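Week 6: Snagged cables and the protective stop

Read this before Monday's lab. It covers the Brodeck fault, which is the one you will be asked about in the report.

Background

The Brodeck trials put a single arm in furnished bedrooms and had it move small items on bedside tables. The controller was a Ramov unit, and the gripper carried its own camera with the cable run on the outside of the housing. Skirkero did the integration. Over the August block the arm made 332 pick attempts, and 69 of them ended in a protective stop.

What was logged

Most of the stops were recorded as "collision, wrist". The operators cleared the fault, checked the gripper for marks, found none and restarted. That went on until a cup was pulled onto the floor and the trials were halted.

The logs showed the wrist torque climbing slowly for up to 10 seconds before each stop. A collision with something solid gives a sharp step. A slow climb means something is being stretched or dragged, and in this case it was the arm's own cable tightening as the wrist turned.

Contributing factors

The slack in the cable had been set with the arm in its home position. At full reach with the wrist rotated there was none left.

The planner modelled the arm as rigid links only. Cables were left out, so a path could be passed as clear when a loop of cable would sweep across the tabletop.

Household objects with cords were entered as plain boxes. A phone became a box, and its cord did not exist as far as the planner was concerned.

The fault code had the word "collision" in it, and people stopped looking once they had read it.

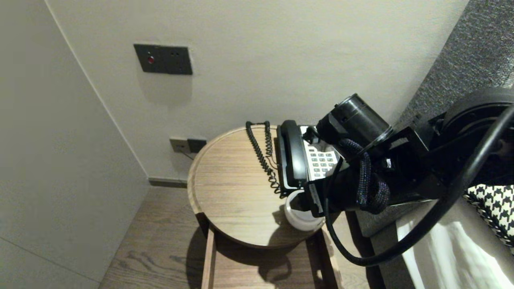
Cords on the object side need the same care as cables on the robot side. A coiled cord stretches a long way before it moves whatever it is attached to, so the torque limit may not trip until the object is already sliding. The Prieto guideline used in this course asks for a keep-out zone around any cord on the work surface, and you should draw one in your cell layout.

Changes made

Slack is now set at the worst-case pose. A second check looks at rate of change in torque as well as the peak. After 2 stops in a row the arm stays locked out until someone has traced every cable by hand.

For the lab

Bring the torque plots from week 5. Mark where you would have stopped the arm, and say what you would inspect before resetting it. Do not reach into the cell while the arm is in protective stop, as the brakes hold but a tight cable can still let go.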